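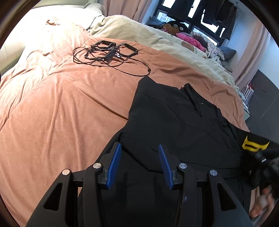 *A hand-held gripper over a black garment on a bed, with its fingers open.*

# Home Demonstration Programme: Frequently Asked Questions

These answers are for households taking part in the Stuvumell programme, run from our Lindholm office. Please read them together with the task cards in your kit.

## Taking part

**What will I be asked to do?**

You will carry out ordinary household tasks while holding a gripper in place of using your fingers. The camera on the gripper records each attempt. A robot arm with the same kind of fingers is later trained on these recordings at our Ildale workshop. The September round covers clothing and bedding only.

**Do I need any technical experience?**

No. Every new demonstrator receives an introductory visit from Britt-Marie Nyberg or Zakhar Demchenko, which lasts 55 minutes. You may ask for a second visit if you would like one.

**Must I tidy the room first?**

No. Please leave your home as you would normally have it. The robot must learn to find a garment among pillows, blankets, toys and whatever else is on the bed. Clear only as much space as you need to work safely.

## Handling clothes

**Which garments may I use?**

Any garment that you own and that is listed on the task card. Plain, dark clothing is welcome – seams and collars are harder to make out on it, and we hold too few recordings of this kind. Please leave out anything with a name badge or a school crest.

**How should I hold the gripper?**

Keep your wrist loose and approach the cloth from above with the fingers open. Close them slowly until the ribbed pads have hold of a fold, then lift. If you pinch the blanket as well as the garment, open the fingers and try again. There is no need to restart the recording.

**May I help with my other hand?**

Only where the card is marked "two hands". On all other cards the free hand should stay away from the garment until the attempt is over.

**What counts as a completed attempt?**

An attempt begins with the garment laid down and the gripper open above it. It ends when the garment is in the state shown on the card and the gripper has been drawn back. Failed attempts should be kept and marked "F" in the log. They are paid at the same rate.

**How many attempts are expected?**

Each household is asked for 73 over the whole round. You may spread them out as you wish. The previous round closed with 3,335 accepted attempts, of which 622 were of garments being folded on a bed.

## Privacy and recordings

**What if another person comes into view?**

Other adults in the home must sign the household form before recording begins. If somebody who has not signed appears, note the attempt number and we will delete it. Children should not be in the room.

**Can the view from my window be recorded?**

Yes, if the window falls within the camera's view. You may draw the curtains, provided that the room remains well lit. Windows are blurred before any recording leaves Lindholm.

**Who can see my recordings?**

The review team, led by Hedvig Granström, and the training staff at Ildale. Requests for deletion should be sent to Marit Haugen, who will confirm in writing once the files have been removed.

## Equipment

**A finger has become stiff. What should I do?**

Stop recording and check for lint or thread at the pivot pins. Do not apply oil – it marks fabric. If the finger is still stiff, contact Vidar Eide for a replacement.

**How do I return the kit?**

Pack the gripper in its case with the fingers closed and hand it in at the Clisdale collection desk, which is open until 18:00. Log sheets go in the front pocket of the case.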